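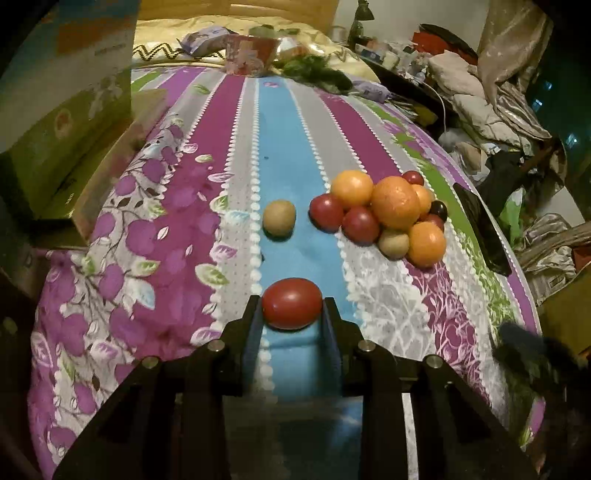
Kernico countertop dehydrator: five months of dried fruit and one ruined batch of kiwi

I bought the Kernico after my neighbour Solange Cormier sent me home with a jar of her dried tomatoes and I ate the lot standing at the counter. She has the bigger Leclerc, the one with the steel cabinet, and I was all set to copy her until I saw the price. The Kernico was $185 at the kitchen shop in Nernton. Decision made!

So what do you get? Six stacking trays, a base with the fan and heater in it, a lid, two mesh liners and a recipe booklet that thinks everyone wants banana chips. The dial goes from warm to properly hot and the timer shuts it off by itself. No app, thank goodness.

Small tomatoes are what it does best. I halve them, salt them, put them cut side up and leave them overnight, and by breakfast they're chewy and dark and taste like the middle of summer. Apples are nearly as good (cut them thin, and don't bother peeling). Kiwi took me a few goes. My first batch was sliced far too thick and went leathery on the outside with a wet middle - into the compost it went. Thinner slices and a lower setting sorted that out, and now they're the thing my kids ask for in their lunches.

The grumbles, then. The trays don't dry evenly. Whatever's on the bottom is done hours before the top, so you need to shuffle them around partway through, and of course I forget. It's also noisy. I moved mine to the laundry room after two nights of listening to it hum through the wall. And the trays are a pain to wash, with little bits of tomato skin stuck in every corner. A soak and an old toothbrush will do it, but the dishwasher won't, whatever the booklet says.

I did have one proper fault. The lid arrived with a crack along the rim, and I emailed expecting an argument. Umesh Pathak in their parts department had a new one on my doorstep within the week, no charge and no forms, and he tossed in an extra mesh liner as well.

Would I buy it again? Yes, for the money. If you've got a big garden and you're drying bucketfuls every fall, spend more and get the Leclerc, or split one with a neighbour. For a family that buys too much fruit at the Goststead market and feels guilty by the end of the week, this is plenty.

Four stars from me. The missing one is for the noise.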